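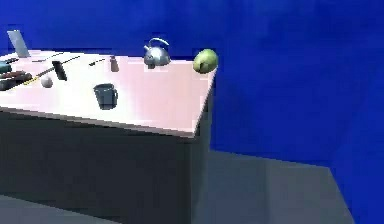 Rendering: pale tabletop on a charcoal base, blue wall behind.

Zindow Introduces a Door Wedge That Owns Up to Its Age

ZANDGATE – Zindow, the maker of small things that other people kick, today announced the Pedell, a rubber door wedge with a wear layer that changes color when it's time to buy another one. The company concedes that this is a convenient feature for a company that sells door wedges.

The Pedell is aimed at schools, clinics, offices and any other building where a door has to stay open for deliveries and is currently being held by a folded cardboard box. It measures 5 inches from tip to heel and fits gaps of up to an inch and a quarter under the door. The outer layer is gray. Under it is a layer of orange, and once the orange shows through on the bottom, the wedge has lost enough grip to be retired.

"Facility managers told us they never replace a wedge until the door closes on somebody," said Anežka Murín, head of product at Zindow. "We asked how they knew a wedge was worn out, and they described the somebody."

Development took longer than the company would have liked. An early version wore from gray to a slightly different gray, and was praised in-house for its restraint. A later one left orange streaks on a light vinyl floor at the Zindow office, where the streaks remain and have been incorporated into the tour. The production compound is non-marking on sealed concrete, vinyl, tile and finished wood. On carpet it works about as well as any wedge does on carpet, and Zindow suggests the optional hook-backed base plate, sold separately.

Testing was carried out on a corridor door fitted with a standard closer, which was pushed against the wedge 3322 times before the orange layer first appeared. The door needed a new hinge well before that. Life in an ordinary building will depend on traffic, floor finish and how many people move the wedge with a foot while carrying something hot.

The Pedell can be cleaned with dish soap and warm water. It should be dried before it goes back under a door, as a wet wedge on tile is mainly a toy. Solvent cleaners will dull the outer layer and may bring the orange up early, an outcome the warranty department has already thought about.

It must not be used on fire doors. Zindow prints this on the top of the wedge, on the side of the wedge and on the carton, and has met enough wedges in enough fire doors to know how that will go. Buildings that need a fire door held open should use a hold-open device tied to the alarm system. Zindow doesn't make one and isn't going to pretend otherwise.

The wedge also comes with a molded hole at the heel, so it can hang on a hook when off duty. Hooks are included in the bulk carton. In a trial at the Nechyporuk office building, 254 wedges were handed out along with a hook for each. The hooks were much admired and are now holding coats.

"I'd like to say people hang them up," Murín said. "People put them on top of the door frame, where they fall on the next person. We rounded the corners."

The rounded corners are standard on all units.

Pedell wedges ship starting in November in single packs, packs of five and cartons of 200. The single pack comes in a plain paper sleeve, after customers of an earlier product reported needing scissors to reach it. Orders placed by noon on a Thursday leave the warehouse the same day – the other weekdays are handled in the order that they arrive. Samples are available to facility managers and distributors on request, one per building, and requests for a second sample to hold the other door will be treated as an order.

About Zindow

Zindow designs and sells door stops, bumpers, kick plates and floor guards for commercial buildings. The company is based in Zandgate, on the second floor, through the door that sticks.

Press contact: Anežka Murín, Zindow, Zandgate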